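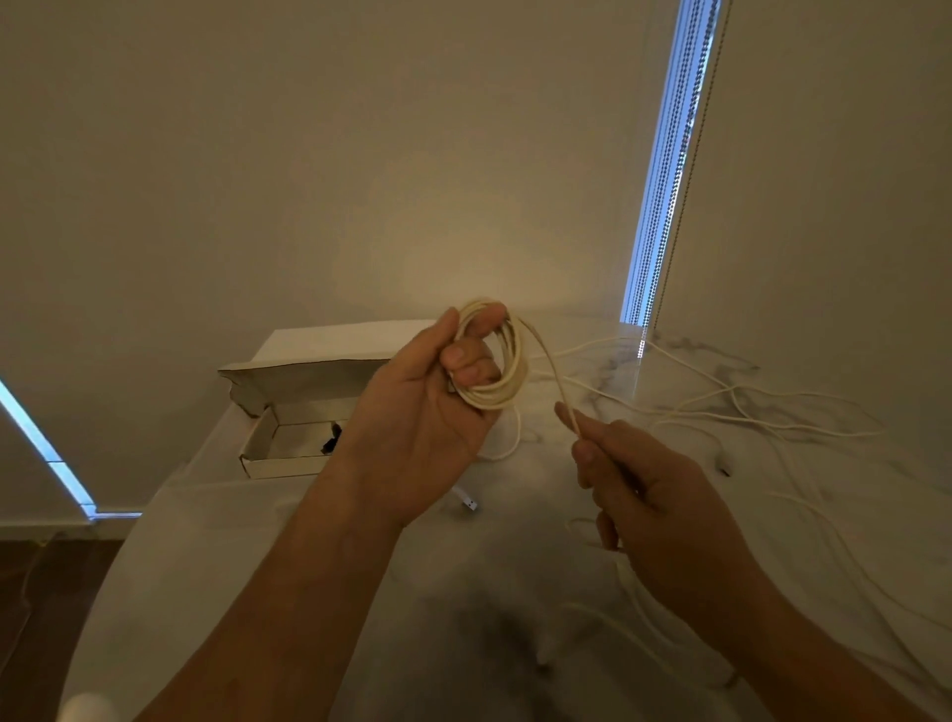 Is the lower house included in the sale of the Rundisov property, or is it sold apart?

The lower house is included. The owners decided in August that the main house, the lower house and the garden between them go to market as one property, with one price and one contract. This question came to the office many times, so it is put at the top of these minutes.

Minutes of the monthly sales and listings meeting
Drarkthorpe Properties, upstairs office
13 October 2025

Present: the sales team, the rentals desk, the office manager. The bookkeeper joined for item 4. One agent was absent because of a viewing and sent notes by e-mail.

1. Minutes of the last meeting

Accepted with one correction. In item 2 the land of the Espinoza lot was written as 1,700 square meters. The correct figure is 170 square meters for the building and the land is still to be confirmed by the surveyor. The office manager will correct the file copy.

2. Rundisov property

The listing text was read aloud and discussed. The following changes were agreed:

The words "historic mansion" are taken out. The oldest part of the main house carries the year 1817 over the door, but the two wings are much newer, and a buyer complained last month that the text promised more than the house gives. The new text will say "main house with original part from 1817 and later wings."

The distance to the village is to be given on foot and by car. At present only the car is mentioned.

The lower house has its own kitchen and its own entrance, and this must stand in the first paragraph. Until now it was near the end, after the garden.

It was asked if the lower house may be rented by the night. The rentals desk answered that a permit is necessary, that the present owners do not have one, and that the permit does not pass to a new owner in any case. The listing must not speak of rental income. If a buyer asks, we send him to the municipality.

The price stays as it is until the end of the year. One agent was of the opinion that it is too high for a house with the old roof. This opinion is noted. The owners were informed of it already and do not wish to change.

3. Espinoza lot

The surveyor came once and could not finish, as the neighbor's gate was locked. A second visit is needed. The sales team will ask the neighbor in writing, with at least one week of notice. No viewings before we have the survey on paper.

There was a discussion about the access road. The seller says that the right of way is registered, but the copy we hold is not readable on the second page. A fresh copy is to be ordered from the registry, and the fee is paid by the seller.

4. Costs of advertising

The bookkeeper reported that the printed magazine cost us 300 dollars each month and brought three inquiries since August, none of which led to a viewing. It was proposed to stop it. Agreed, with one vote against. The contract asks for written notice, and the bookkeeper will send this by Friday.

The money is not moved to another use for now. A proposal for new signs on the road was postponed, as only one offer was received and we want a second.

5. Fustach apartments

Two apartments remain on the upper floor. The builder asked that we hold an open house on a Sunday. The team prefers Saturday morning, because on Sunday the parking is full from the market. The office manager will call the builder and propose the Saturday.

The floor plans in the brochure show the balcony on the wrong side for the corner apartment. The brochure must not be given out until it is printed again. Old copies are to be brought to the office.

6. Keys

Please sign the key book when taking a key and also when returning it. The second key of the Rundisov main house was missing from the cabinet for four days. It is back now.

7. Other matters

The heating in the upstairs office will be checked before winter. The request for a second printer was not accepted this year.

The next meeting is on the second Monday of next month, same hour. Points for the agenda should reach the office manager three working days before.

Minutes taken by the office manager.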